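Cornari Tests Linkage Gripper Against Parallel Jaw in Simulated Kitchen

TRUTGATE LAB NOTES ROUNDUP: Robotics firm Cornari has finished the first part of a gripper comparison run entirely in simulation, using a kitchen counter stocked with household items. The company released the results in June and says a second part will follow with a different arm controller.

The trials ran inside Clingate, a simulator the company uses for most of its early hardware decisions. Each gripper was given the same job: come down over a crowded marble counter, close on a small item, and lift it clear without touching anything nearby. Cornari logged 1737 attempts in all.

Clutter was part of the test. Earlier work at the company used a bare table, and engineers found that grippers with good scores there did poorly once larger items stood close to the target.

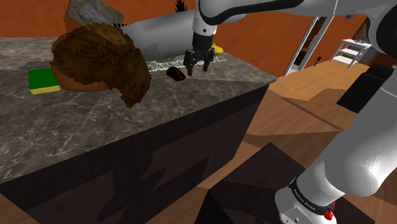

The simulated arm with its gripper open over the counter. A small black and red object lies below it, with a sponge near the counter's edge.

A parallel gripper moves its fingers straight toward each other, which makes its path easy to plan. A gripper with jointed linkages can need more room at the sides as it opens. Cornari wanted to know how much that extra width matters when the arm has to work between a tall item and a wall.

According to the company, the answer depended more on the approach angle than on the fingers. Straight-down approaches gave close results for both types. When the wrist was tilted by 30 degrees, the linkage design made contact with neighboring items more often, and the planner gave up on some attempts before the fingers closed.

Small, glossy items were the hardest for the camera side of the system. The simulator's depth readings were set to include noise, and the position estimate for low items sometimes landed a little behind the real one. Cornari tried 3 camera placements and kept the one mounted high and to the side for the rest of the work.

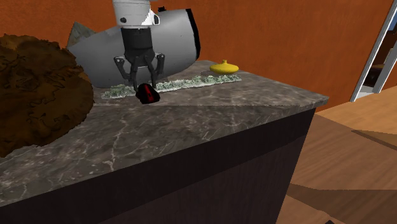

Jointed gripper fingers low over the counter, with the red and black object at their tips and a yellow vase farther back.

The control software came from Zupan, which supplied 2 versions of its motion controller. The newer version slows the arm during the last stretch before contact. Cornari said this added time to each attempt but cut down on items being pushed away as the fingers came in.

Neither company has said which gripper will go on the physical arm. Cornari plans to repeat a smaller set of attempts on real hardware at its Trutulgate site, using the same approach angles and a similar layout. Scene files and attempt logs from the simulated runs will be available to Clingate users on request.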